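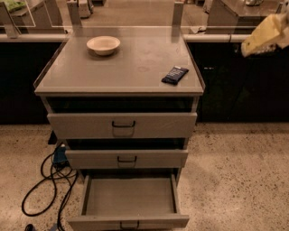

The drawer cabinet at station 2, with the bowl and the snack packet on top.

I've been putting off the equipment budget for next year, and it's due at the end of April, so I spent last night going through what we have and what we keep running short of. Posting it because a couple of readers asked what a small robot arm setup costs to keep going once the arm itself is paid for.

The arms are fine. We bought ours through Clatevari and the service plan has another year on it. I'm leaving that line alone.

Most of my list is furniture and small parts. The three-drawer cabinet gets used for nearly everything we do with handles, and I want a second one of the same model. Agyeman quoted me 39 days delivery, which is longer than last time, so the order has to go in before the budget is formally approved. I've asked for that in writing. I looked at a cheaper cabinet from Femine too. The handles on it are recessed, though, and a gripper needs a bar to get hold of. Adding bars ourselves would eat up the savings.

Gripper fingers are next. I had 26 down for the year and I'm raising it to 40. They're cheap one at a time and I don't like waiting on a reorder with a station idle. The spare set goes in a labeled bin this time.

Cables need a line of their own. We have plenty of black cable looped on the floor next to the cabinet, and I'd like floor channels for both stations plus shorter runs where we can get away with them. Nellano sells the channel in lengths that fit our floor without cutting. I haven't priced the end caps yet.

Props come out of petty cash. Bowls, packets of snacks, that kind of thing. I used to put them in the main budget and it only made for more paperwork.

Things I took off the list:

A new worktable. The gray ones do the job.

Extra clear panels. We can move the ones we have.

A second tool cart – maybe in the fall.

That leaves the contingency, which I set too low last year and spent by summer. I'm doubling it and cutting the travel line to pay for it. I'll post the totals when the cabinet quote is final.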